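FOR IMMEDIATE RELEASE

Flalteo Opens Sturkville Showroom for Used Office Desks, Scuffs Included

STURKVILLE, Saturday, August 31, 2019. Flalteo, the secondhand office furniture dealer on the second floor of the old Zacharopoulos building, opens its doors to the public this morning with a stock of desks that have already done a few years of hard work on somebody else's behalf.

The company has sold to businesses by phone and delivery van for 15 years. Walk-in customers were always welcome in theory, provided they could find the loading dock and didn't mind being asked to hold one end of something. The new showroom has a front door and opening hours. It also has a bell, which the staff already regret.

"We looked into making the desks look new," said Lionel Huet, founder of Flalteo. "Then we looked at what that costs, and we decided people could probably live with a smudge."

Every desk is wiped down, checked for wobble and priced with its marks left where they are. The company's condition grades are Tidy, Used and Very Used. Huet says an earlier draft included a grade called Like New, which was dropped after a long search of the warehouse failed to produce one.

The white desks with a curved cut-out along the front edge are expected to draw the most interest. The curve lets a person sit in close and reach both sides of the top without leaning, and leaves plenty of room in front for things that ought to have been filed. The tops show gray smudges and scuff marks. On some, a lighter patch remains in the middle, and buyers are free to make up their own story about it. A low white drawer unit with open shelves tucks in underneath.

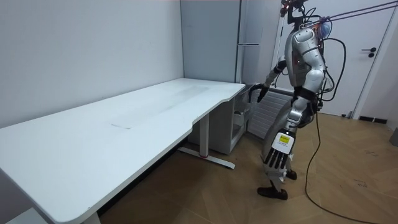 Leena Savolainen wrote in to say that she has owned a curved desk for years and that the only trouble with it is corners. Push it up against the wall and the curve faces you, as it should, but turn it around to suit the window and you have a gap that eats pens. She would buy another one anyway, she added, if it came with drawers that close all the way.

Flalteo takes the point about the pens. Sales staff will help customers work out which way a desk should face before it goes up the stairs, having learned how people feel about it afterward. Delivery within Sturkville is free on orders of two desks or more. Single desks go out on Tuesdays, when the van is going past anyway.

Buyers can also bring in a desk of their own for trade. It must have all its legs. Feet and foot bars should be attached or, failing that, in a bag.

The showroom floor deserves a mention, if only because it took longer than everything else put together. The light planks run in a herringbone pattern that was hidden under carpet tile until this summer. Flasen, the local flooring firm, lifted the tile and the glue and gave a price for sanding and refinishing. Flalteo read the price carefully and decided to keep the scratches. They match the desks.

Customers who plan to put a heavy desk on a wood floor at home can pick up a set of felt pads at the counter for $3. The company suggests putting them on before moving the desk, and speaks from experience.
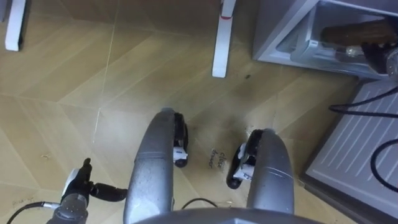
Sand it once and be done, was the advice from Simão Guerreiro, who thinks pale scratches on a zigzag floor only bother the person who made them, but that a finish left too long lets the dirt down into the grooves. Felt pads are fine as far as they go, he said, and they go about a year before they fall off.

Flalteo will replace fallen pads at no charge to anyone who still has the receipt.

Opening day runs from 9 a.m. to 4 p.m. Coffee will be served on a desk graded Very Used, where it can do no further harm. After that the showroom keeps regular hours, Tuesday through Saturday.

Flalteo
Suite 2, Zacharopoulos Building
1108 Mill Street, Sturkville
Press contact: Babita Bhatt
Trade-ins and delivery: Blandine Lemaire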